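Teaching by Hand: A Morning with Agata Farina

I got to Keltham a little after nine, and Agata Farina had already found me a coffee and a chair before I'd gotten my coat off. She runs demonstration collection for Killudmont, and I'd been bugging her for an interview since April. 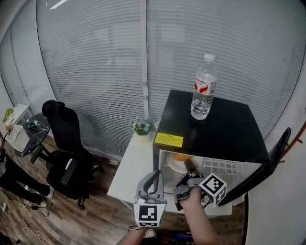 My first question was the one everybody asks me when I say I write about this stuff: why not just program the thing? She laughed. "I did that for years! You write down every step of getting a plate out of a fridge and then somebody moves the plate two inches and you're back at your desk. With a hand-held gripper I just do it. Then I do it again, a bit differently."

How many times is again? For a new task her team wants at least 50 demonstrations before they'll even train a first version, and the full household set is now more than 4,000. She said that last number with a sort of groan (I would too).

I wanted to know how this compares with remote control, where you sit at a station and drive the arm yourself. Killudmont still does both. The teleoperation setup is called Vuvodine, and Agata is fond of it, mostly. "You feel what the robot can't do. If the elbow won't go there, it won't go there, and you learn to be polite about it. With the hand-held one, your own arm is so good that you cheat without noticing. You twist your wrist in some lovely way and the robot has no hope of copying it."

So they have a rule — move like you've got a stiff shoulder. New people get 15 minutes on Vuvodine first, just to get a feel for it, before they pick up a gripper.

Fridges came up a lot. Doors are hard, she told me, and shelves are worse, because your hand gets in the way of the camera right when things get interesting. "I used to go in fast, like I was hungry. Now I stop at the opening and let the camera have a look. It feels silly for a day or so."

I had a go myself, and I was terrible! I squeezed too early, then backed out at an angle and had to start over. Agata kept the bad ones. Her colleagues at Tijani, the group that does the training, like having a few recoveries in the mix, so long as the person really does recover. Of mine, 2 made the cut.

Does she ever get bored? "Of the plates, yes. Of watching the arm try it the next week, no. It does this little pause before it reaches in, and that's my pause. I know exactly where it got that."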